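Search this journal
Enter keywords
Advanced search
Print this article | E-mail this article

3.2 Adherence and refill intervals in the levothyroxine cohort
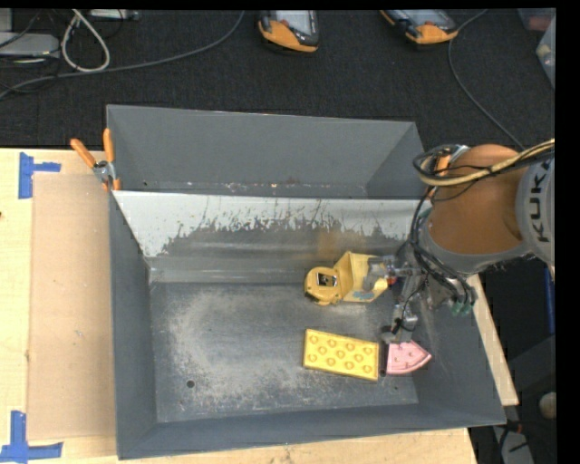
Figure 2. Divided metal bin with scuffed front floor.

Page last changed: Apr 2, 2018

Refill records were obtained from the Bandstead pharmacy network for 3,358 adults with at least two levothyroxine fills. Patients who changed dose within the first 90 days were kept in the analysis but assigned to a separate stratum. Adherence was expressed as the proportion of days covered (PDC), with a cutoff of 0.80. Overlapping fills were shifted forward so that surplus tablets counted toward the next interval.

Co-prescription of calcium carbonate or ferrous sulfate was recorded for 281 patients. Both salts reduce levothyroxine absorption when taken at the same time, and a raised TSH in this group can't be read as poor adherence on its own. We therefore ran the primary model twice, with and without these patients. The direction of the association between PDC and TSH was the same in both runs, although the confidence interval widened in the second.

Proton pump inhibitor use was treated as a time-varying covariate. Over-the-counter purchases were not captured, and exposure is likely to be underestimated. Dosing time (morning or bedtime) was available only for patients at the Tridinlow clinic and was left out of the adjusted model.

TSH values above the upper limit of the assay were set to that limit. Sensitivity analyses using the log-transformed value are given in the supplement. Missing TSH results were handled by multiple imputation using age, sex, body weight, and baseline dose.

Reader comments (2)

Sosina Tefera
Were the calcium users asked how far apart they took the two tablets? A four-hour gap would change how I read the second model.

Aurelia Gavrilă
The PDC cutoff is standard but coarse for a drug with a half-life of a week. Did you try it as a continuous variable?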